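Nillachklamm (Canyoning)

Drucken | Als E-Mail senden 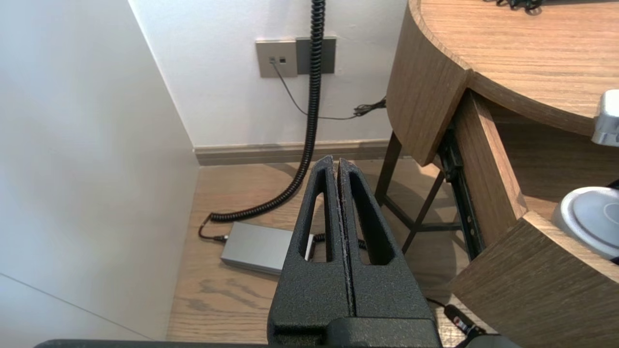

Die Nillachklamm ist eine Schluchtstrecke oberhalb von Mokton, Einstieg auf 2.000 m, Gehzeit zum Einstieg 80 Minuten. Schwierigkeit mittel, bei Hochwasser gesperrt. 5 Abseilstellen, die längste 38 m, danach Rutschen und ein enger Gang. Standplätze meist doppelt gebohrt, am dritten nur ein Haken (Stand Juni). Umkleiden am Parkplatz, Trockenraum in der Hütte Stundwood: weiße Wände, hellbraune Sockelleiste, schmal. Seile dort nicht auf dem Boden liegen lasen.

Geschichte

Erstbegehung nicht gesichert. Älteste Beschreibung im Giannakopoulos-Führer, dort noch als "Untere Nillach", ohne Topo. Später neu eingerichtet, Haken im oberen Teil versetzt wegen Steinschlag.

Zugang

Bus bis Mokton, dann Forstweg. Neopren 5 mm empfohlen, Wasser auch im Sommmer kalt. Notausstieg links nach der zweiten Stufe.

Diese Seite verwendet Cookies. Mit der weiteren Nutzung stimmen Sie zu. OK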